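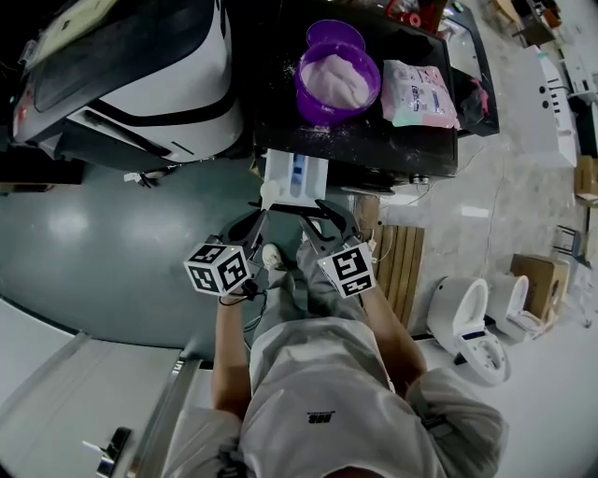

I don't believe the back room can be cleared in a week, and I said as much to Ibrahim this morning before he had his coffee, which I suppose was unkind. He has been telling people the place will be "down to the walls" by next Friday. I would like to know which walls. There are two toilets standing on the tile, one of them with part of its seat off and lying next to it, and there is a cardboard box behind the other one that I have never seen anyone open. The black table has white powder all over it. The purple bowls are still on top, one tipped over the other, with that pale pink stuff in the bottom one, and every time I pass I think somebody is going to put a sleeve in it. Down to the walls, he says.

I should write down how we got here because in a month we will both remember it differently. We took the room in January. It was supposed to be overflow from the shop, for things waiting to be priced, and Ibrahim said we would never need all 435 square feet. I said we would fill it. He said I was being negative. I have the rent receipts and I have the room, and I leave it to whoever reads this to judge.

The plan, the new one, comes from a booklet. It was sent out by Estovham, who sell shelving, so I was not surprised that the answer to every problem in it was shelving. You are meant to divide a room into zones. Then you are meant to handle each object once and decide its fate on the spot. I have handled the objects in that room. The one-touch rule may be fine for letters and socks. I would like the author to come and pick up a toilet and decide its fate on the spot, and then still be holding it while Ibrahim looks for the list of what the fates are.

He had the list by ten. Keep, sell, fix, dump. I asked where the slatted board went, the wooden one leaning up by the table. He said keep. I asked what for. He said it was good wood. Everything he has ever kept has been good wood, even the lamp.

So I proposed we begin with the table, that being the messiest and the only part two people could finish before lunch. He wanted to begin with the big white and black machine on the other side, the one with the glossy panel, on the grounds that once it was out the room would feel finished. I have no doubt it would feel finished. It would also have the same amount of everything else in it. We have an offer on the machine of $200 from a man who has not come to look at it, and in my experience a man who won't come and look at a thing doesn't want it. Ibrahim thinks he is busy. We left it where it stands and that was the first decision of the day.

Then the phone, then a customer who wanted a chair and left with nothing, then lunch.

After lunch I did get at the table. I am recording the method because we argued over it and I would like it on paper that mine was right. He wanted to wipe it with a damp cloth. I said that a damp cloth on that much powder makes paste, and that you go over it dry first with a soft brush, working in from the edges toward the middle, and lift it onto a sheet of card, and only then bring water anywhere near it. He said I was making work. I did a corner my way and he did a corner his way. His corner had a gray smear on it until after three. Mine was black again in one go. He said the corners weren't the same to begin with, and I suppose that's true, I didn't pick them by lot, but I know what I saw.

Getting the bowls out was easier than I expected. I don't trust a stack with a tilt in it, so the top one came off first by itself and went in the sink, and I covered the lower one with a plate and carried it out level. The pink and white package went into a bag with the top folded over. Ibrahim says we ought to finish what is in it. I asked him when either of us had last finished a package of anything.

Oyewole's came about the pickup. I had asked for a price on hauling, and what they sent over is a single page dated 8/17/18 that gives no price at all, only the words "subject to inspection." I called. The girl was pleasant. She said the driver decides when he sees it. I asked what would stop the driver from deciding on a very large number, and she said most people were happy with the service. I wrote that down and it's here for when the bill comes. I did get her to say that porcelain is charged separately. That concerns us directly.

About the toilets. Ibrahim is certain they will sell. He found a page that claimed there were 2,000 people in the county doing over a bathroom this year. I asked him who had counted, and whether they knocked on the doors. He said it was an estimate. And how many of the 2,000 want a toilet out of the back of a furniture shop with the seat lying next to it? He said it only takes two. I had no answer to that and went to sweep.

If they are to be sold the seat has to go back on, and properly. I looked at the fittings while he was out front. I don't like the idea of buying bolts for something that may go to Oyewole's by weight, so my rule is this: we put the ad up first, and the bolts get bought when somebody calls. He thinks the picture in the ad will look bad. I think a picture that shows the seat off will at least bring us people who know what they are getting.

Boxes. I opened the one at the side and then closed it again. It was packing paper on top and I didn't have the strength for whatever was under the packing paper. Ibrahim says the boxes are "basically sorted." He has a way with the word basically. Tomorrow I'm going to write on each one what is in it, in marker, on the side and not the lid, so that it can be read when something gets put on top of it, which will be within the hour.

The white cabinet with the black dots is the one thing in there I'd fight for. He has it down as sell. I would like it at home by the stairs, and I haven't told him so yet, because as soon as I want a thing it turns out to be worth more than we thought. I may just move it out toward the front a foot at a time. The wooden stool I don't mind about, although it is the only seat in the room and I'd rather not let go of it until the rest is done. He sat on it for most of the afternoon, reading me the booklet.

He wants to order shelving, of course. The Estovham set, or failing that the Rokaser one, which he says is the same thing for less. Nothing is the same thing for less. I had a Rokaser bookcase in the apartment and it leaned from the first week and I leaned with it. I asked him where the shelves would stand if the room was going to be down to the walls. He said against the walls. We both stopped talking for a while.

For the floor I used the Hivico cleaner my sister swears by. She swears by a good many things. I tried it on the light tile near the cabinet, left it the time it says on the bottle, and mopped it off, and the tile was clean. I then did the same size patch with hot water and dish soap and that was clean too. I'll finish the bottle, having paid for it, and I will not be buying another, and I'll have to think what to tell her.

By five we had the table bare, one patch of floor done twice over, the bowls washed, and some 200 words on a list in Ibrahim's handwriting, most of them under keep. He was very pleased with the day. He said at this rate we'd be done early. I asked him to work out the rate and he said it wasn't that kind of rate.

Still to do: marker, tape, ring the man about the machine and ask him straight if he owns a van. Find out whether the sink trap took any of that powder, because it was slow when I rinsed the second bowl and Ibrahim says it has always been slow. It has not. Bread and eggs on the way home, forgot the eggs.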